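Shop > Orchestral > Cello > Bows > Borkowska Revdale Cello Bow

By Dexter Obi, updated March
32 shares

The Borkowska Revdale is a full-size cello bow for students moving up from a rental outfit and for players who need a dependable second bow. The stick is round carbon fiber with a medium flex, and the balance point sits slightly toward the frog. It holds steady in long slow strokes and still bounces easily enough for spiccato.

The frog is ebony with a plain pearl eye, and the grip is leather over silver-colored winding. Hair is natural white horsehair, unrosined when it ships — allow a few minutes to work in the first coat. Any bow shop can rehair it in the usual way.

The Revdale comes in a cloth sleeve. Rosin and a hard case are sold separately. Price is $936, or $2,090 bought as a set with the Uver cello case and the matching pernambuco bow. 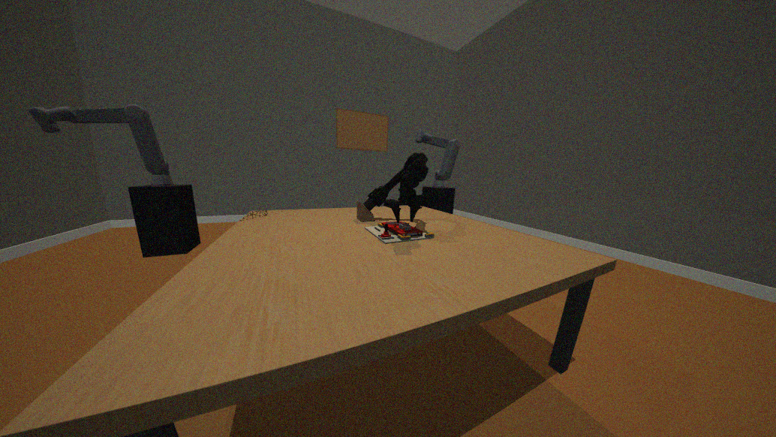
Strings & Bows

Orders placed before noon leave the Prorkuvbridge store the same day. Bows can be returned within 32 days if the hair has not been rosined. For trade-ins, ask for Elisa Serra at the repair counter.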